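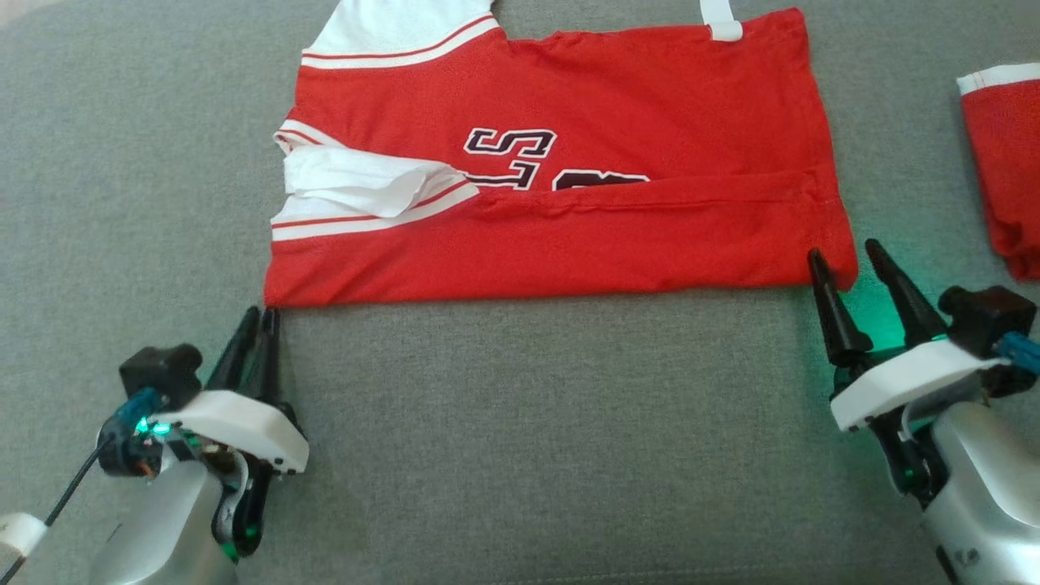 The Jersey Wash, February

Every winter the Clistunus rec league gets its uniforms back from the players, and every winter somebody has to turn that heap into something that fits on a shelf. This year I put my hand up. I'd like to say it was community spirit, but I was holding a coffee at the time and got misread.

The final tally was 113 jerseys. With the shorts, the socks and the stuff I can only call "other," it came to 296 pieces, all of them folded in my house over 3 evenings. Captions are in the order I got to things, so don't look for a system.

The bags
Straight out of the trunk and into the hall. Two of them were labeled CLEAN. I washed those first.

Sorting, early attempt
By color, which sounded sensible until I remembered that nearly everybody in this league picked red.

Sorting, second attempt
By size. Half the tags have been worn down to a blank white square, so a lot of this was me holding shirts up against my own chest and guessing.

The machine at work
The Shahbazi is a good solid washer and I won't hear a word against it. It does play a song when the load is done, and the song has verses.

Red with red
A whole load of it. I used the Zodico sheets somebody had dropped in with the bags. They smell like a dentist's office that has recently been sold to a florist.

The drying rack
Bought for sweaters, rated for sweaters. It has been leaning a little to the left ever since, and I've decided to see it as relaxed.

Red jersey, halfway there
White sleeve over the front, bottom edge up, and most of the lettering goes under. You're left with an S and the tops of whatever came after it. I got oddly fond of them at this stage, when they could still belong to any team you like.

The sleeve problem
Mesh doesn't hold a crease. You lay a sleeve flat, you turn around for the other one, and it has puffed itself back up like a dinner roll. I stopped pressing them down somewhere in the second evening and the piles look just the same.

Stripes
Thin red ones on white trim. They're lovely on the field, I'm sure. On a table all they do is show you precisely how crooked your fold is.

First proper stack
Ten high, then nine, then ten again.

Stack, side view
I had a shelf in mind, and the folded width was supposed to match it. Compare the bottom of this stack with the top and you can watch me forget the width of the shelf.

The goalkeeper shirts
Padded elbows, longer sleeves, and a general unwillingness to be a rectangle. I rolled them. If anyone from the league is reading this, rolling is a recognized method.

Shorts
Fold in half, fold in half again, next. If all clothing were shorts I'd do this for a living.

Drawstrings
One pair had its string knotted so hard that I gave it its own picture. I went at it with a fork and lost.

Socks
I'm not going to talk about the socks.

Other
A shin guard, a mouthguard case (empty, thank you), a grocery list, and one very small mitten. The list says "eggs, tape, eggs."

Midnight snack
Toast, eaten standing up, at arm's length from anything with white on it.

Hangers
A box of 100, ordered before I'd learned that the storage closet has no rail. They're in my garage if you need hangers. Please need hangers.

The bins
Four Brirkard tubs with the clip-on lids. The lids clip on beautifully as long as the tub isn't full, so there is now a fifth tub.

Labels
Masking tape and a marker. My handwriting starts out the size of a headline and has to hurry toward the end, so one of these says "ADULT MEDIU."

The kitchen table
I'd forgotten it was that color.

Last one
Found behind the dryer after the tubs were already closed, stacked and in the car. Red, adult small, inside out. It's on the back of a chair at the moment and I'll bring it to the first practice.

Tubs are in the closet by the side door, smallest sizes on top. If you're missing a mitten, get in touch.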